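4.3 Setting the load limit of the Prundix energy meter

This section explains how to set the load limit after the meter is mounted and the supply is connected. If the meter is not mounted yet, go back to section 4.1. The wiring must be done by a licensed electrician. The settings below can be made by the user.

The load limit is the highest power the house may take from the grid before the meter gives a warning. It is useful in areas where the supply company charges a higher price for peaks, or where the line is weak and the voltage falls in the evening.

Before you start

Have your supply contract at hand. You need the contracted power, written in watts, and the installer code. The installer code for all meters of the Barbieri series is 3396. Please change it after the first set-up (see section 4.6).

CAUTION: Do not open the lower cover while the main switch is on. The terminals behind it stay under voltage also when the display is dark.

Procedure

1. Press and hold the MENU key for 5 seconds. The display shows SET.

2. Enter the installer code with the arrow keys and confirm with OK. After three wrong entries the menu is locked until the next day.

3. Go to LOAD and press OK. The value in the display is the factory setting.

4. Enter the contracted power from your contract. The value moves in steps of 50 watts. If your contract shows a number between two steps, choose the lower one.

5. Go to MARGIN. This is the distance between the warning and the limit. We recommend 400 watts for a normal home. In a house with an electric water heater you can choose more.

6. Go to ACTION and choose WARN or CUT. With WARN, the meter only beeps and the red lamp flashes. With CUT, the meter also switches off the output marked B.

7. Press MENU two times to save. The display shows the actual power again.

Note: If the supply fails during steps 3 to 6, the new values are lost and the old ones stay. Begin again from step 1.

CAUTION: Never connect medical devices, alarm systems or a freezer to output B.

Checking the setting

Switch on your larger appliances one after another, and wait until the number in the display is stable before you take the next one. Write each value in the table at the end of this manual. 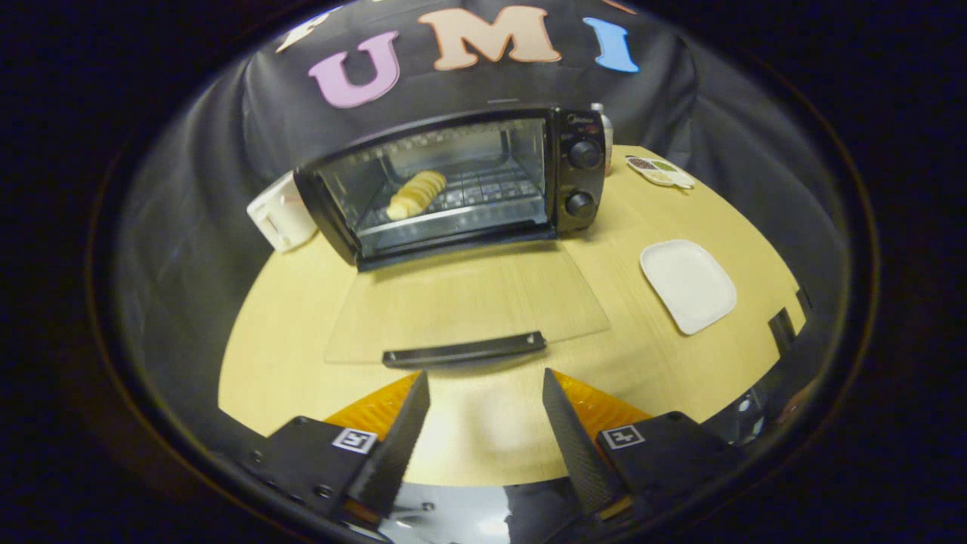
Fig. 12. Toaster oven with the door open.

If the warning comes too early, check the value in LOAD first and then the margin. If the display shows E5, the meter has no connection with the Nerau gateway. The limit works also without the gateway, but the values are not sent to your account.

Text: Debora Donati, Pralloteo technical office. Revision 2025-01-25.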